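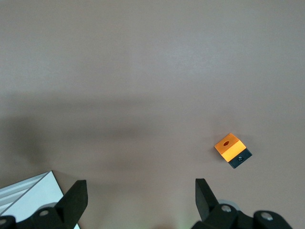 Figure 3. Two-color block on a matte tabletop, with a soft shadow to its left.

4. Shadow edges and judged surface lightness

4.1 Background

A matte surface under indoor light rarely sends the same amount of light to the eye from all of its parts. Viewers still tend to report a single surface color. The question in this section is how far that report depends on the sharpness of the shadow border. A sharp border can be read as a change in paint, while a wide, gradual border is more often read as a change in light. The tabletop in Figure 3 has a border of the second type: the dark region fades into the lighter surface above it and to its right, and no single line can be drawn where it ends.

Earlier sections dealt with borders produced on a screen. Screen borders are easy to control but lack the slow drift in tint that real surfaces show. The mauve-beige surface in Figure 3 is slightly cooler toward the top and pinker in the lower half, and a drift of this size is enough to make a point-by-point match unstable. We therefore moved to painted panels under fixed lamps.

4.2 Materials and procedure

The panels were coated with one batch of Dremonow flat interior paint and left to cure for 30 days. Each panel was lit by a main lamp and a weaker fill lamp. A card placed between the main lamp and the panel cast the shadow. Moving the card toward the panel narrowed the border, and moving it away widened it. Border width was measured as the distance over which luminance rose from 10 to 90 percent of the difference between the two regions.

Sessions were run at the Flunthorpe laboratory in May, with the window blinds closed and the ceiling lights off. Each viewer sat with the head on a chin rest and adjusted a gray patch, shown in a separate box, until it looked like the same paint as a marked point on the panel. The instruction asked for a match of paint and made no mention of light. No time limit was set. Viewers could go back to a match and change it until they pressed the key for the next trial.

A total of 3459 matches were recorded. Of these, 275 were dropped before analysis under a rule fixed in advance: the patch setting had not been moved from its starting value, or the trial had ended in less than two seconds. The remaining matches were converted to log reflectance and averaged within viewer and condition.

4.3 Results

Matches made inside the shadow were darker than matches made outside it in every condition. The gap was largest for the narrowest border and shrank as the border widened. Most of the change took place over the first three widths. Beyond that point the curve was flat, and the last two conditions could not be told apart.

A small colored object was placed on the lit part of the panel in 628 of the retained trials. Its presence reduced the spread of the matches between viewers but did not shift their mean. The effect was the same for objects of one color and for objects with a bright half and a dark half, such as the orange-yellow and black block in Figure 3. We had expected the two-part objects to have the stronger effect, on the view that a high-contrast pair gives the viewer a local scale for light and dark. The data do not support this.

4.4 Limits

Three points limit these findings. First, only one paint was used, and a glossier coating would add highlights that move with the head. Second, the shadow always fell from the left. A bias toward light from one side has been reported for shaded relief, and we cannot rule out a similar bias in our task. Third, border width and card position were linked, so that the wider borders also came with a small rise in light at the center of the shadow. We corrected for this rise using the measured luminance of each panel, but the correction assumes that the fill lamp was even across the surface. Spot readings taken at the corners differed by less than two percent.

Section 5 repeats the task with curved panels, using the same lamps and the same exclusion rule.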